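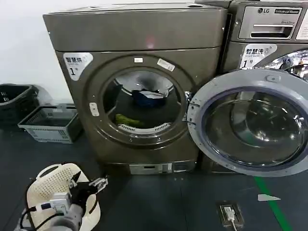
**Ticket 3272**
**Site:** Ullbridge
**Opened:** Oct 11, 2022
**Status:** open, waiting on roster change

Reported by the morning shift: laundry jobs are finishing on the robot side but the folding table isn't getting told. Baskets sit until someone walks over to check.

Checked the job log in Hornamance. 61 jobs closed, 2 with no handoff message. Both were dryer loads closed during shift change, when the tablet was logged out. Messages go to whoever is logged in, so these went to no one.

Workaround: outgoing shift stays logged in until the incoming shift has signed on. Told both shifts in person and left a note by the tablet.

Second complaint on the same ticket. Staff who used to load and unload now spend that time on shelf restocking, but the roster still lists them under laundry. Restock alerts go to the old group, and people get asked why they aren't at the machines. Sent to Soomro to update the roles. They want a list of names by the end of the week.

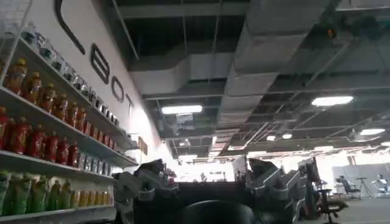
Do laundry staff need new logins for the restock alerts?

They keep the logins they have. Soomro will move the accounts to the restock group and alerts will follow from the next sign-on.

Leave this open until the roster is fixed. Recheck handoffs in November.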